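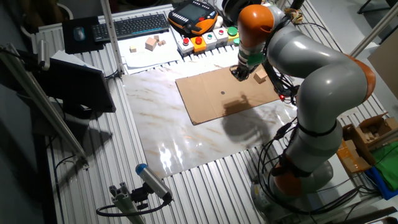 Gorgate Small Block Gripper Comparison

README, revised 10/22/22
Maintained by Katsuhiko Ebihara and Ada Fabbri

What is in this folder

Logs, arm trajectories and fixed-camera video from a bench comparison of two sets of fingers, Witdale and Divow, on the same arm and the same gripper body. The task is picking up small wooden cubes and setting them down at a marked spot on a sheet of cardboard. We wanted to know which fingers to keep on the arm for the sorting work planned at Gorgate, and how much the closing speed matters for light parts.

There are 49 runs. A run is one trip from home, to a cube, to the dot, and back to home. Failed runs are kept and labelled.

Bench layout

The arm is bolted to the slotted aluminum table. A glossy marble-pattern mat sits over the slots and the cardboard goes on the mat. The black dot near the centre of the cardboard is the place target. Cubes wait on white paper below the keyboard until they are needed. The teach pendant and the push buttons stay along the back of the table, clear of the arm's path.

The cardboard was not glued down. It can shift by a few millimetres if the fingers press into it, so the dot was re-taught at the start of each session. If you need the true target position, use the value in session.json and not the one in the arm program.

File layout

runs/ has one subfolder per run, numbered from 001
runs/NNN/joints.csv has time, joint angles and gripper opening
runs/NNN/fixed.mp4 is the fixed camera
runs/NNN/label.txt is one word: placed, dropped, missed or stopped
session.json has the target position, finger set and closing speed
notes.txt has Ada's bench notes, unedited

Joint data comes from the Tsuji logger. Timestamps are in milliseconds from the start of the run. Video is 30 frames per second and starts slightly before the joint log. Line the two up on the first arm movement.

Labels

"Placed" means the cube was let go on the cardboard and stayed upright on a face. It does not have to cover the dot. "Stopped" means one of us ended the run by hand, whatever the cube was doing. Katsuhiko labelled everything from video and Ada checked the ones marked dropped.
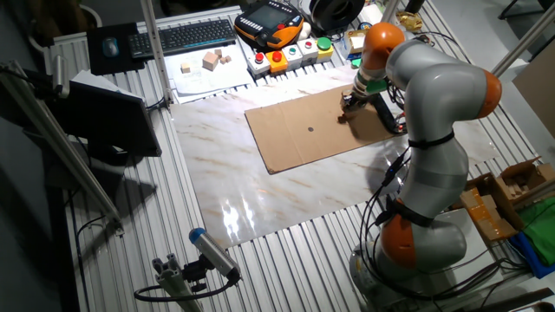

Known problems

Glare. The mat reflects the overhead lights, and the bright patch in the lower part of it can confuse colour thresholding. Mask the mat outside the cardboard before doing anything automatic.

Shadow. The arm throws a shadow to the right of the gripper and it moves with the arm. Background subtraction picks it up as an object.

Background. Things on the table and the shelf moved between runs. Don't use them as fixed reference points. The slots in the table are safe.

Joint log gaps. The logger buffer holds 2000 rows. Long runs overwrite the oldest rows, so joints.csv may start after the arm has already left home. The video is complete for these.

Finger wear. The Divow pads were already used when we fitted them. The Witdale pads were new. We have not corrected for this.

Use

Free to use inside Gorgate. Ask Ada before sending the videos to anyone outside. Corrections to labels should go to Katsuhiko with the run number and the time in the video.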